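Search this site Enter keywords Go

About Brindell School of Garment Care

6 Jan 2026 | By Tsehay Shiferaw, Office of the Registrar

Brindell School of Garment Care was founded in Stotside by Kofi Tsikata, a tailor who wished to see mending and fabric care taught as a trade. The school offers evening and daytime courses to adults of all backgrounds. No earlier training is required for admission.

Enrollment for the present year stands at 168 students, and 1,162 have completed a certificate to date. Teaching is led by Simone Sampaio, Head of Studies, and Dagim Worku, who directs the knitwear course – the longest of the four now offered.
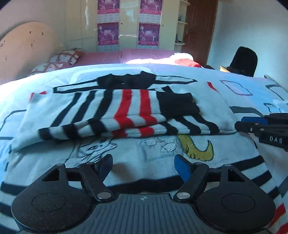 KNITWEAR AND HOUSEHOLD TEXTILES

Students in this department learn to wash, block, darn and store knitted garments, and to repair bedding and table linen. Each student keeps a written record of finished work, which is reviewed in July by an outside examiner.

The school is governed by a board of trustees. Applications may be made in writing to the Registrar at any time of year.

We use cookies to improve your visit. Accept Manage settings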